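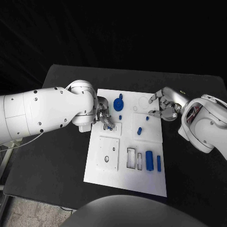 Week 3 notes: teaching by demonstration

Rankin's claim is that 500 teleoperated runs are enough to teach a two-armed robot to handle pegs and slots. I'd be careful with that. The runs that go wrong tend to get thrown out, and then the robot never sees how a person recovers from a bad grip.
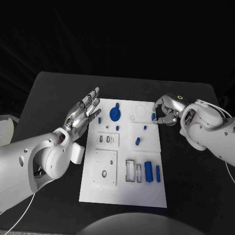 Photo: Gunnel Kristiansen

Look at how small the blue pegs are next to the metal fingers. An operator working remotely may feel nothing at all when a part touches the board — does your log show that?

For next time: Rankin kept 470 runs. Write a paragraph on what you would ask about the others.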